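A corner for the tea things

I've had a bee in my bonnet about the kitchen table since October, when we moved the newsletter over to Nedell and I started working from home with the toaster at my elbow. Everything had drifted there! So I gave myself one evening and one rule, which was that anything staying on the table had to earn its spot.

I began with the mat. A big plain brown one makes a white table look calmer straight away (and it hides tea drips a treat, if you pour like I do).
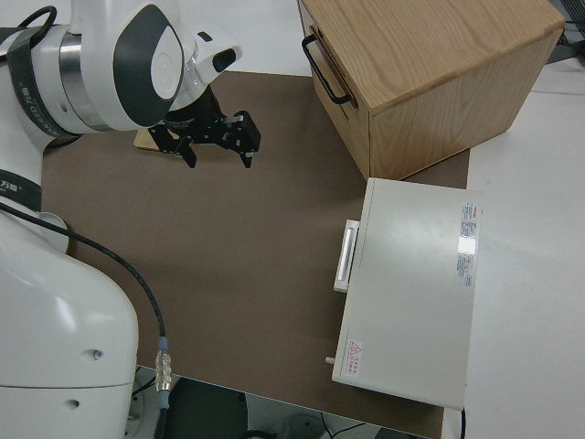 Next came storage. I'm very fond of a pale wooden box with a good black handle, the sort you can grab one-handed and shift when you need to wipe down. Mine came from the Tetgate market and holds 4 packets of biscuits, or it does until the weekend. I like the handle facing inwards, where I can reach it from my chair.

Then mugs, my weakness. A mug tree takes up hardly any room and you get to see the colours, so hang up the ones you love and put the rest in a cupboard. Pink next to a dark teal is lovely, I think.
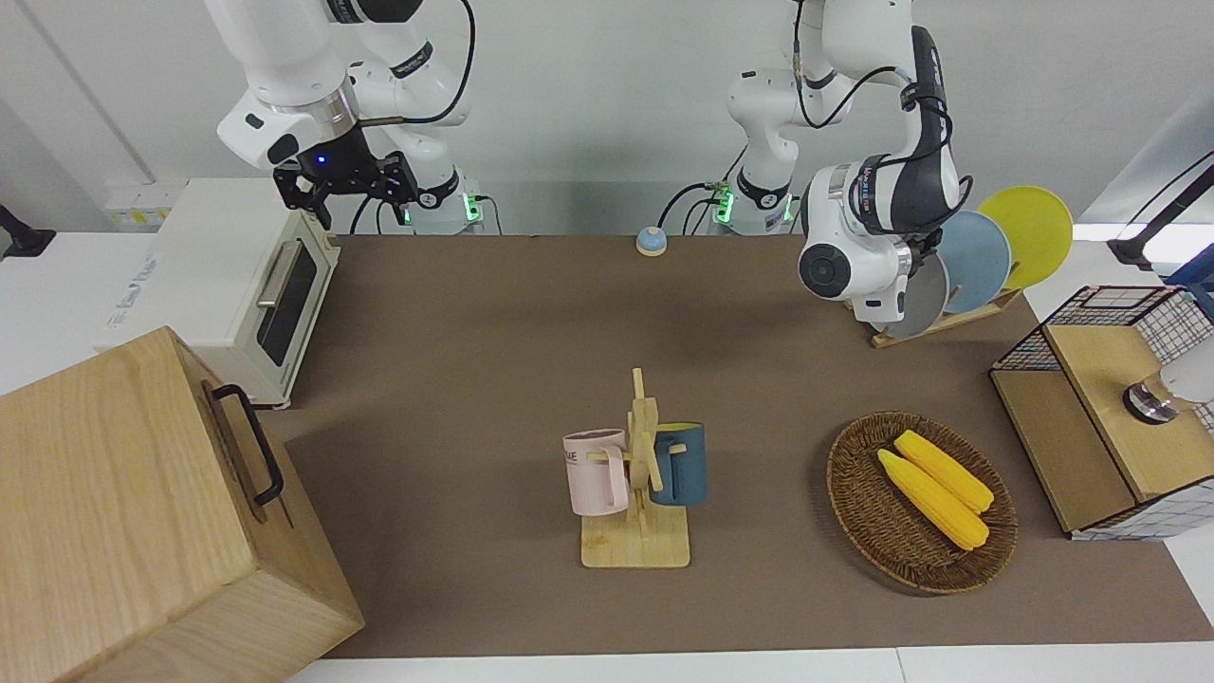

Posted 2020-03-22 in Home Notes
By the Bangash Kitchen Letter

The toaster oven can stay too, over to one side with its door clear of everything. I'm still dithering over the plates and might try the rack on the other side next.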